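Karkanlow Reopens Its Granary Museum After a Long Restoration

When the doors of the old granary at Karkanlow opened again in January, visitors entered a building that had been closed to the public for three years. The structure, long regarded as the finest piece of timber work in the district, now houses the town's museum of rural life on its two lower floors. The upper loft remains closed while the roof trusses are monitored.

The restoration was directed by Dorin Iordache, an architect whose earlier work includes the Pană chapel and the mill at Jitside. His survey recorded 3104 separate timbers, each of which was numbered before any repair was made. About 300 were found to be beyond saving and were replaced with oak of the same section. 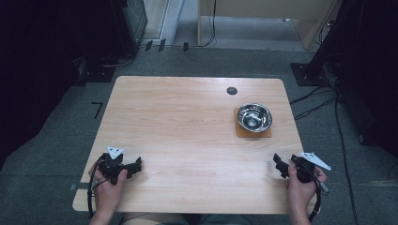

The greatest difficulty lay in the north wall, where a cement render applied in the last century had trapped moisture against the sill beam. The render was removed by hand and the wall refinished in lime. Work stopped each winter, as lime cannot be laid safely in frost, and this accounts for much of the length of the program.

Raluca Moldovan, curator of the museum, oversaw the return of the collection from storage in Dridix. The new galleries follow the farming year and give particular attention to the kitchen and the dairy - subjects that the former displays passed over almost entirely.
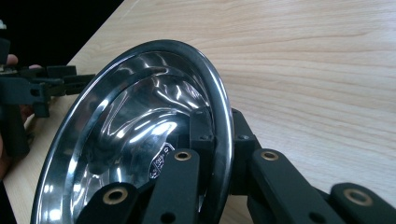

A polished steel bowl with a dark rim.

"The building is the first object in our collection," Moldovan said. "We asked that every case stand clear of the walls so that the frame can be read from the floor to the joists."

Some residents had argued for a fuller reconstruction, including the bell turret shown in early engravings. Iordache declined, noting that no measured drawing of the turret survives. Its footings have been left visible beneath a hatch near the entrance.

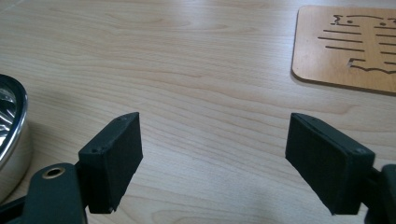 HERITAGE & PLACES

The second phase will address the loft and the cobbled yard. Guided tours of the lower floors leave from the east door at 2 p.m., and places should be reserved at the museum desk.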